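# Getting a spot as a witness at a state legislative committee hearing: how does the sign-up work?

Posted in Government & Public Meetings

**lirnau_reader**

I want to speak at a committee hearing at the state capitol in June. The bill would change how long small towns have to answer public records requests. I live in Lillholm and have been waiting on a records request from the town for 104 days, so I have something to say about it.

I have never testified before. The hearing notice says witnesses "may register in advance or submit written testimony" and gives a link to a form. The form asks whether I am for, against or neutral, and whether I represent an organization. I don't represent anybody. There is also a box that says "oral, written or both."

What I would like to know:

- If I check "both," does the written part have to match what I say out loud?
- Do they swear you in? I watched some of the Senate hearings on TV where they did, and I don't know if that is normal at the state level.
- Does my testimony go online with my name and address on it?
- How long do people get? The notice doesn't say.

I drive a delivery route and can get one day off, so I would like to avoid going all the way there and finding out I filled out the wrong thing. It is 121 miles each way.

---

**Naylor Street**

I have testified four times in our state, twice on school bus rules and twice on a water district bill. Yours may be a little different, so call the committee clerk. The clerk's number is usually at the bottom of the hearing notice. They answer these things all day and they won't mind.

Check "both." The written part doesn't have to match. Most people hand in a longer written statement and then talk from a short version. The members have the written one in their packets, and some of them will be reading it while you speak. Don't read the whole thing out loud. The chair will cut you off before you get to your point.

On time: the chair sets it, often that same morning, depending on how many people signed up. I have had five minutes and I have had 2 minutes. Prepare for 2. If you get more, you can slow down or take questions. Time yourself at home with a clock, standing up. My first try was nearly double what I thought it was.

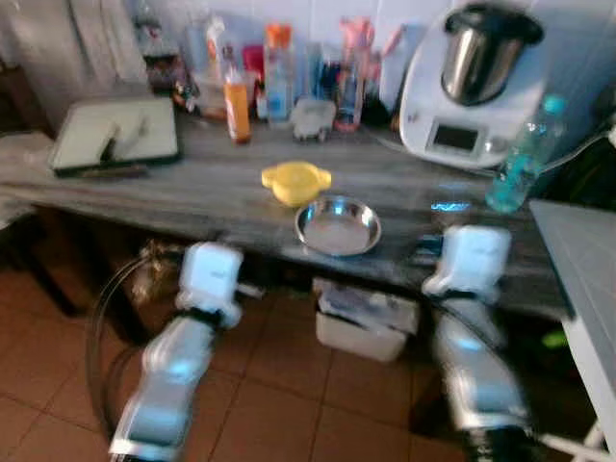 Start with your name, your town and your position on the bill, in that order. The clerk needs the name for the record and the members want to know right away which side you are on. Then go straight to the 104 days. Say when you filed, what you asked for in one sentence, and what the town has told you so far. Bring copies of the letters but don't hand them over unless someone asks, or attach them to the written statement ahead of time.

Being sworn in depends on the state and the committee. For ordinary bills I was never sworn in. I was once handed a card to sign that said my statement was true to the best of my knowledge. Either way, stick to what you know firsthand. If a member asks you something you don't know, say you don't know and offer to send it in later. That is a perfectly good answer and they hear it from agency people all the time.

Address: ask the clerk. In my state the sign-up form is kept by the committee and only your name and town show on the website, but the written statement is posted exactly as you send it. So leave your street address and phone number off the statement itself. People forget and put it in the letterhead.

---

**murnard_mike**

just go early. mine started two hours late and they took the bill last on the list. bring a sandwich and money for parking, the lot by the capitol fills up before 8

---

**T. in the valley**

Adding to what Naylor Street said. Check whether your committee takes remote testimony. Ours does by video, and you register on the same form but with a different deadline, usually the afternoon before. With a drive like yours I would look into that first. You can be moved down the list without warning, and it is easier to sit through that at home.

Also check the bill number again the night before. Bills get pulled from the agenda or swapped for an amended version. I prepared a whole statement on a section that had already been taken out. The agenda page will say "amended" next to the number, and the new text is linked from there.

If the hearing room is full, they may send you to an overflow room with a screen. Listen for your name and the two names before it, and walk over when the first of those is called. There were over 200 people at the one I went to, and several missed their turn that way.

One more thing on the form: for "organization," write "self." If you leave it blank, some systems won't let you submit.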